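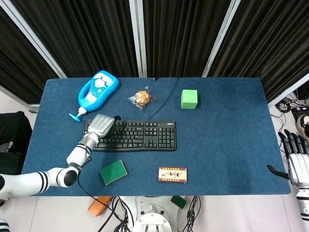 What Ends Up on a Desk
Speaker notes, lunchtime talk, Kauppinen building, second floor

Running time 17 minutes if I don't tell the stapler story. Leave the title up while people find seats. Someone will sit at the front with soup. Carry on.

OPENING

Good afternoon. I'm going to talk about desks, and in particular about the small objects that arrive on a desk and never leave. I have been asked to make this relevant to the move to the Clilto site in July, so please imagine the word "Clilto" at the end of any sentence that seems to be drifting.

Ask for hands: who tidied their desk this week? Who tidied it because an email told them to? (Pause. More hands. Let them enjoy it.)

SECTION ONE - THE KEYBOARD AND ITS TERRITORY

Every desk has a landlord and it is the keyboard. A full-size one, black, number pad on the right, takes the middle and everything else has to rent the edges. Back on the opening slide for this bit. The keyboard lies straight across the blue mat, and the sponge, the box and the bun have all had to find somewhere to live above it or below it.

Point out the cable. A thin one, going off the top edge of the keyboard to the back of the table. A cable cuts the back of a desk in two, and people treat it like a county boundary. I have watched a grown adult lift a mug over a mouse lead as if it were electrified.

Number pad question: who uses it? Accounts will put their hands up. Thank Accounts. Everyone else is giving up a strip of desk as wide as a sandwich for the sake of the one afternoon a year they do their expenses.

SECTION TWO - THE BUN

Next, food. My favourite thing on that slide is the little round pastry, golden and shiny, still in its clear wrapper. A wrapped bun on a desk is a promise. An unwrapped one is evidence.

The old Flistis handbook, which some of you will remember propping a door open, gave food a whole page and told us to eat "away from equipment". It didn't say how far away. The bun on the slide is behind the keyboard, and I'd say that meets the spirit of the thing, in that you would have to reach over your work to get at it and might feel something on the way.

(If the soup person is in the front row, do not look at the soup person.)

Advice to give here: pick a side for food and keep to it. Mine is the left. My crumbs are all under Q, W and E, and I know where to go with the brush.

SECTION THREE - CLEANING THINGS THAT NEED CLEANING UP

The pump bottle. Bright blue, cartoon label, lying on its side. Pump bottles were designed by someone who believed in standing up. Lay one down and it takes the space of three, and it will also roll the first time anybody leans on the table. Stand it up, back corner, nozzle facing the wall.

Then the sponge, green with a yellowish edge, sitting in front of the keyboard where your wrists would like to be. A sponge at a desk shows willing. I kept one on mine at Grirkitz for 2 years and I can tell you it was never once introduced to water. When I finally threw it out, the desk looked dirtier.

Suggest: cleaning things live together, in a tray, off the working surface. Pause for the person who says they haven't got a tray. We have 55 trays. They are in the cupboard by the lift, still in their plastic, waiting for somebody to want one.

SECTION FOUR - BOXES AND CUBES

The hard category. On the slide there's a small box, cream front, red border, red printing all over it, and further back a light green cube. I'd like you to think about your own equivalent. You have one. It came from a drawer, or a conference, or the desk's last owner, and it has stayed because it's too nice for the bin and too small to be worth a decision.

Exercise (one minute, keep it to one minute): write down three things on your desk right now, from memory. Then one you'd replace if it vanished tonight. Last time, most people wrote "charger" and then went quiet.

I'm not against keepsakes. I would only ask that the keepsake doesn't sit between you and the space bar.

SECTION FIVE - THE PRACTICAL BIT

Read this part out properly, it is why they gave me the room.

One crate each for Clilto. Facilities have ordered 200 and will not be ordering more. Keyboards go in flat, with the cable wound beside them and not round them. Liquids go upright in the blue tubs, and yes, hand soap is a liquid. No food in crates. That includes food in wrappers.

Label the short end. The long end faces the wall of the van and can't be read by anyone.

QUESTIONS

Likely ones: Can I have two crates? (No.) Are plants a liquid? (Ask Facilities, I'd love to know.) What happened with the stapler? (Only if there's time - and stop before the part with the fire door.)

Trays are by the lift. Take one on the way out.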